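Werkstattheft Kinderbuch, Oktober
Vorlesefassung »Der Riese von Kirkel«, zweiter Durchgang 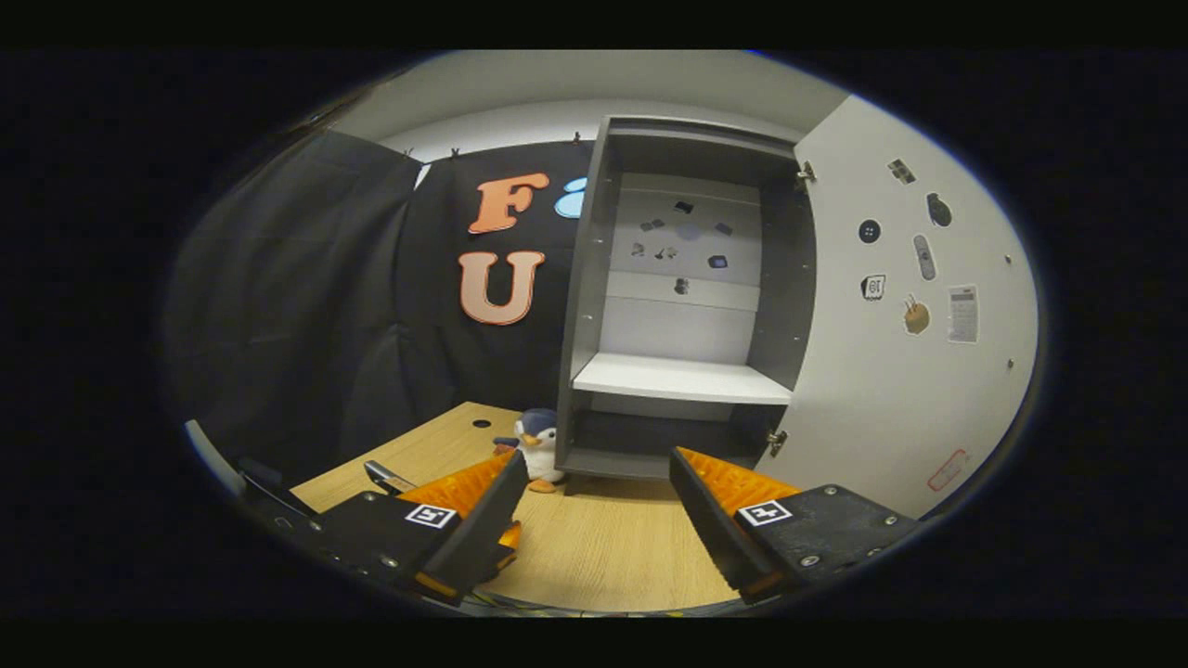

Stand heute früh

So, ich habe das Manuskript gestern Abend noch einmal komplett laut gelesen, mit Stoppuhr, und bin heiser. Die ersten Kapitel laufen richtig gut, da muss man kaum etwas anfassen. Ab der Höhle wird es zäh. Ich merke es immer daran, dass ich anfange, schneller zu lesen, damit ich an die nächste schöne Stelle komme (genau das machen müde Eltern um acht auch, und dann ist die Stimmung hin).

Zur Erinnerung für alle, die hier mitlesen: Der Riese heißt jetzt endgültig Cundik. Diane Doucette hatte »Baltitier« vorgeschlagen, das wollte ich erst auch, aber beim Vorlesen bleibt man jedes Mal an der dritten Silbe hängen. Baltitier ist jetzt das Tier, auf dem er reitet. Passt viel besser! Es ist ja auch eins.

Riesensprache

Das größte Kapitel für sich. Ich habe eine Wortliste angelegt und beim Streichen festgestellt, dass Cundik viel zu viel durcheinanderredet. Wenn jedes zweite Wort verdreht ist, hört kein Kind mehr hin, die raten dann nur noch. Neue Regel: höchstens 2 erfundene Wörter pro Satz, und eins davon muss man aus dem Klang verstehen können.

Bleibt drin: Schlummerpampe, verknurfelt, Mondscheinrülps, grabbelig, Donnerwampe.
Fliegt raus: Quorzenschmick (kann keiner aussprechen, ich auch nicht), tümpeldoof, sämtliche Wörter auf -ibus.
Unentschieden: »ohrenschmausig«. Sheldon Fraser findet es zu nah am normalen Ohrenschmaus, ich mag es trotzdem. Erst mal mit Bleistift eingeklammert.

Außerdem hat Cundik auf Seite 40 plötzlich einen perfekten Konjunktiv. Den hat er nirgends gelernt. Habe ich umgeschrieben, jetzt sagt er »wenn ich kleiner täte sein«, und das ist gleich viel trauriger.

Länge

Der Höhlenteil hatte gut doppelt so viel Text wie alles davor, das geht einfach nicht. 400 Wörter sind schon weg, vor allem die Beschreibung der Vorratskammer, die ich beim Schreiben so geliebt habe. Weitere 300 sollen noch raus, am liebsten aus dem Streit zwischen den beiden großen Riesen. Die brüllen sich über drei Seiten an, und Ella steht hinter dem Kessel und wartet. Ich würde sie früher loslaufen lassen, gleich nach dem ersten Gebrüll, und der Rest vom Streit kommt dann von weitem.

Wenn sie früher losläuft, stimmt allerdings das mit der Laterne nicht mehr. Die nimmt sie ja erst nach dem Streit vom Haken. Muss ich nachziehen, auch in der Brückenszene!

Angst

Wieder das alte Thema mit Diane am Telefon: Wie gruselig darf es sein? Sie möchte, dass der Leclerc (der Riese mit den nassen Stiefeln) gleich zu Anfang einmal stolpert, damit man über ihn lachen kann. Ich bin dagegen. Einer von denen muss wirklich zum Fürchten sein, sonst ist Cundiks Freundlichkeit nichts wert. Wir haben uns darauf geeinigt, dass Leclerc bis zum Brunnen ungemütlich bleibt und danach stolpern darf, so oft sie will.

Seine Stiefel hört man jetzt immer zuerst. Platsch, Pause, platsch. Beim Vorlesen macht die Pause die ganze Arbeit, also bitte im Satz nicht zusammenziehen, lieber Platsch auf eine eigene Zeile.

Kleinkram

Ella ist in Kapitel eins neun und in der Brückenszene acht. Neun stimmt.
»Plötzlich« gesucht und mich erschrocken. Fast alle gestrichen.
Das Lied am Lagerfeuer hat in der zweiten Strophe eine Silbe zu viel, Sheldon hat es beim Mitsummen gemerkt. Versuch: »Wer groß ist, der schläft auch im Stehen.« Noch nicht schön.
Der Ort bleibt Kirkel, auch wenn der Riese in der Nachbarschaft wohnt und streng genommen nie dort ankommt.

Als Nächstes

Brückenszene neu, mit Laterne. Dann den Brunnen laut lesen, und zwar im Sitzen, im Stehen spiele ich zu viel mit. Sheldon bekommt den Höhlenteil erst, wenn die Kürzungen drin sind. Wortliste hängt hinten im Heft, bitte mit Bleistift ergänzen und nicht wieder mit dem grünen Filzer.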